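4.2 Workspace rules for the two-arm cell

The rules in this section apply before any arm is powered and were drafted by Kuster for the Ondance cell. They cover the table, the shared zone between the arms, and the floor outside the frame.

Rule 1 limits the table to the parts named in the task sheet. Flat parts are laid out apart from one another so that each can be gripped without touching its neighbor. Rule 2 treats the middle of the table as shared space: when both grippers are inside it, speed is held to the lower setting and neither arm may start a new motion until the other has reported its position.

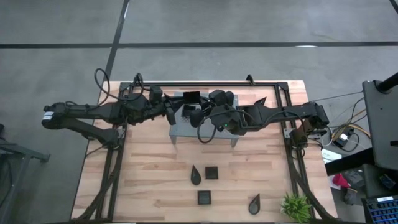
Figure 6. Two-arm cell with both grippers over the middle of the table. Teardrop-shaped and square parts lie on the wood surface below the stand.

Rule 3 concerns cables. Loops along an arm must be long enough for full joint travel and must stay clear of the jaws through the whole motion — a check done by hand, with power off, at the start of each shift. Rule 4 extends the same check to the floor. Power adapters and cable runs belong outside the walking path, and loose paper is picked up before a session begins.

Over 3,294 logged runs, operators stopped the cell under Rule 2 in 10 cases and under Rule 3 in eight. The log does not separate stops made as a precaution from stops made after contact, and the Janosance version of the form adds a field for this purpose.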